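Mosoti two-arm kit – where we are in November

Hi Fadime,

You asked for the short version before Wednesday, so I'll try to keep it short (you know me).

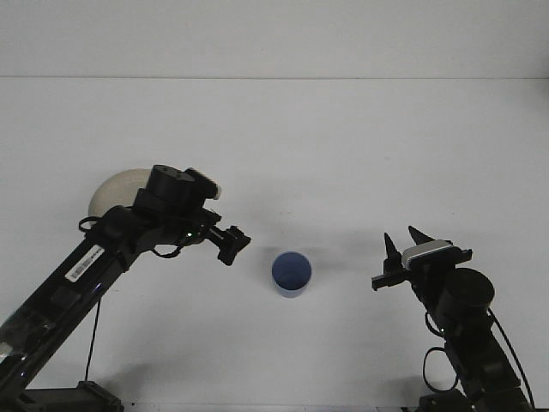 We're three weeks into the trial and I'm still pretty happy with the kit! Setup took Muammer and me most of a day, mainly the mounting and then an argument with the license server at Malano. Since then we've logged 136 runs on the pick-and-hand-over task, and 22 of those needed one of us to step in. Nearly all of the step-ins came in the first week, before the calibration update.

Money – we've spent $3,262 so far, with the rental as the biggest piece. The spare finger set was extra, and I wish the quote had said so up front. I've asked Malano to put it on the next invoice as a separate line so you can see it.

What I don't love: the manual. It skips from unpacking straight to the demo program, and the support desk in Uvberg goes home at 3 our time, right when we're getting going. Muammer is writing up his own notes for the Lunach team in case they want to try the kit after us.

Next up is handing over smaller parts, and after that the overnight runs. Could you let me know if we can keep the kit through the end of the quarter? Malano wants an answer soon.

Thanks again!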